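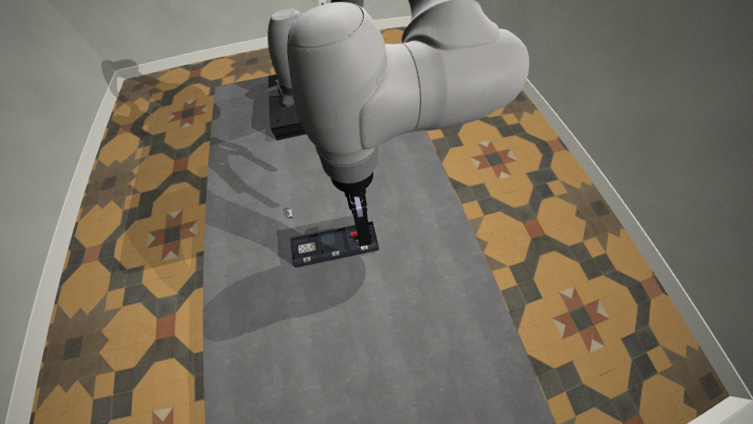 Why does a file name that looks correct on one computer appear as a row of odd symbols on another?

The two computers are reading the same stored bytes with different tables. A file name is kept as a series of numbers, and each program needs to know which character every number stands for. If the writing program used one table and the reading program assumes a second, the numbers survive unchanged but the letters do not.

Chapter 4
Character Encoding in Stored Documents

4.1 Scope of the chapter

This chapter deals with how text is held in files, how it is passed between programs, and where it is commonly damaged on the way. It assumes that the reader has completed Chapter 3 and can convert between decimal, binary and hexadecimal. Fonts and page layout are left to Chapter 7.

Three terms are used throughout. A character is a unit of writing, such as a letter, a digit or a punctuation mark. A code point is the number given to that character in an agreed list. An encoding is the rule by which a code point is turned into bytes. Much of the older literature uses "character set" for both the list and the rule. Where an older source is quoted, the meaning is given in square brackets.

4.2 Single-byte tables

A single byte can hold 256 different values. The first 128 positions are the same in most of the tables a reader is likely to meet, and cover the unaccented Latin letters, the digits, common punctuation and a group of control codes. The upper 128 positions differ from table to table. The value E9 (hexadecimal) is a small e with an acute accent in a Western European table and a Cyrillic letter in the usual Windows table for Russian.

A file written with such a table does not normally record which table was used. The reader must be told, or must guess. Guessing works fairly well on long passages and badly on short ones – a file name may offer only a few characters as evidence.

4.3 Case study: the Skusholm archive

The records office at Skusholm moved 3000 scanned reports into a document store called Torvik. The titles had been typed over many years using Wuvia, an indexing program that saved text in whichever table the workstation was set to. After the transfer, 410 titles were found to contain wrong characters.

Svitlana Karpenko, who carried out the review, sorted the faulty titles into two groups. In the first, the bytes were intact and had only been read with the wrong table. These were repaired by reading them again with the right one. In the second, the import routine had replaced every unknown character with a question mark. The original bytes were lost, and 60 titles had to be retyped from the scans.

The distinction between misread and overwritten text is used again in Section 4.6. Amr Ghoneim's conversion tool, Sekska, is described there together with its log format – readers with access to a computer should install version 2 before starting the exercises.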